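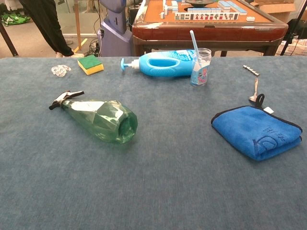 Department of Applied Computing, Durnstead College – Robot Software I

Chapter 4: What Should the Planner Pick Up First?

Pick an object off the felt. Go on, any one. You probably went for the blue towel or the big detergent bottle, and you had a rough plan for your hand before you'd finished reading this sentence. My first planner, which I wrote with Nahom Derese, took 20 seconds to get that far and then chose the spoon!

In this chapter we'll write a better one. It takes a list of detected objects and puts them in order, and the order matters more than I used to think. A spray bottle lying on its side wants a different approach from a jar standing up. The green one is see-through as well, so the depth readings may have holes in them – we'll patch those in Section 4.3.

You'll need the detector from Chapter 3 and the Habte simulator. Set the planner's time limit to 500 milliseconds and leave it there for now. Lemlem Kahsay's scoring function comes first, so open a blank file and call it order.py.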